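Two-armed robot learns to press the right button from a handful of corrections

4 min read

23 shares 6 comments

A small robotics group in Zalville says it has found a cheaper way to teach a two-armed robot to work household appliances, using short human corrections in place of long sets of full demonstrations.

The method, called Tamuno, was developed at the Wasurau lab and tested on countertop appliances with doors, dials and push buttons. According to the group, a robot trained with it opened a microwave door on the first try more often than one trained the usual way, and it needed far less operator time to get there.

Most robots of this type learn by copying. A person steers the arms through a task from start to finish, the run is recorded, and the process is repeated until there is enough material to train a control program. The group's earlier work on the microwave task used 700 recorded runs. Danjuma Olaniyan, who leads the project, said a large share of that time went into parts of the motion the robot already did well.

"It could cross the table fine after the first few days of recording," Olaniyan said. "The trouble was always in the last bit, where the finger has to line up with the button. We kept recording the whole trip to get more of that last bit."

With Tamuno, the robot starts from a basic program and attempts the task on its own. An operator watches and takes over only when the gripper drifts off target. The correction usually lasts 3 to 5 seconds. The system saves it along with the moments leading up to the mistake, and training then gives those moments extra weight.

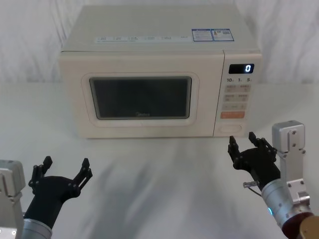 Appliance controls are a hard case for this kind of robot. A door button has to be pushed squarely and with enough force to release the latch, but a push that lands off center can slide the whole appliance back across the table. The cameras are of limited help at that point, as the gripper itself often blocks the view of the spot it is about to touch.

To deal with this, the group added a second step. Before making contact, the program compares several possible approach paths and picks the one that is closest to past corrections that ended well. If none of them is close enough, the arm backs off and tries again from a new starting position. Olaniyan said the check adds a short pause but cut the number of pushes that missed the button.

Osaze Oyewole, who ran the tests, said the microwave was moved and turned slightly between attempts so that the robot could not rely on a memorized position. The lighting was changed as well. Performance dropped in strong side light, when shadows from the arms fell across the controls, and that remains the most common cause of failure.

The group also tried the trained program on appliances it had not seen before. Results there were mixed. Buttons in about the same place as on the training unit gave few problems. Pull handles did not work at all without new corrections, and Oyewole said a handle should be treated as a separate task.

"You can't teach it a push and expect a pull," he said. "We tried, and it just pushed the handle."

The tests covered only opening the door. Placing food inside, closing the door and setting a cooking time were left out. The two arms were both active during training, but the group has not yet measured whether having the second arm available makes a difference.

Carell, which supplied part of the funding, has asked for a further round of tests in 4 furnished kitchens, where counters are more crowded than a lab table. Those are due to start in June. The group plans to release its correction data and training code once that round is finished.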